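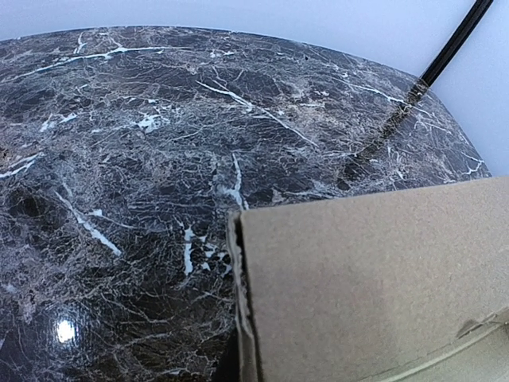
Visita a la jornada de puertas abiertas de Gevel

En junio fui a Stunddale para conocer la oficina donde se desarrolla Gevel, el gestor de contenidos que uso desde hace años en mis webs. El programa empezaba a las 10 de la mañana y éramos 12 visitantes, casi todos administradores de sitios pequeños.

Nos recibió Darius Pîrvu, responsable del núcleo. Explicó en un español muy correcto (mejor que el mío) cómo se prepara la versión 2. El cambio principal es Matei, el nuevo motor de plantillas. Las plantillas antiguas seguirán funcionando, pero con un aviso en el panel de administración - yo tengo bastantes, así que tomé notas con atención.

Después vimos una demostración de migración: un sitio con 4.000 artículos, con sus etiquetas y sus redirecciones. Los campos repetidos pasaron bien. En cambio, dos formularios perdieron el orden de sus opciones y Darius abrió la incidencia allí mismo, delante de nosotros. 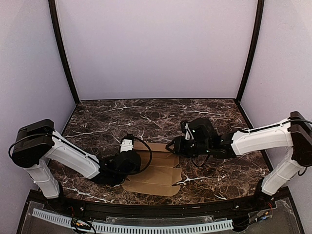
Las extensiones y Dikar

Por la tarde se habló de Dikar, el repositorio de extensiones. Contiene 400 y muchas no tienen mantenedor activo. El equipo quiere marcarlas con un color distinto y permitir que otra persona las adopte. Pregunté por la extensión de calendarios, que necesito para un cliente, y me contestaron que todavía busca dueño.

Me faltó una sesión sobre copias de seguridad. Las diapositivas se publicarán en el foro, en la sección de encuentros.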